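Club News > Newsletter > Rides and Results

Winter series: the hilly one

Well, I finished it! The Omley hill loop has been on my list since I joined the club, and this year I ran out of excuses. We had 87 riders sign on, and it was cold enough that I wore two pairs of gloves and still couldn't feel my brakes on the first descent.

Debora Bellini won the women's race by 13 seconds after sitting on Sabina Mollah's wheel most of the way up the last climb (Sabina says she'd like her draft back, please). Rizwan Jayawardena took the men's race on a bike he'd only put together the night before.

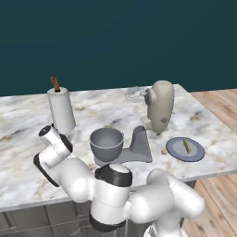 I came in a good while later, somewhere behind Nermin Taşdemir, who had a flat at the bottom of Brumalard Hill, fixed it, and still passed me before the top. I'm running a bigger cassette next time, no question.

The time trial is next, 7 miles out and back on the river road. Sign-on is at the Omley school parking lot, and please bring your own safety pins, we're always short. Tharushi Marikar also needs names for the July tour by the end of the month, so email her if you want a spot in the van.

Last updated: February 21, 2020

Contact the newsletter | © Omley Wheelers | Back to top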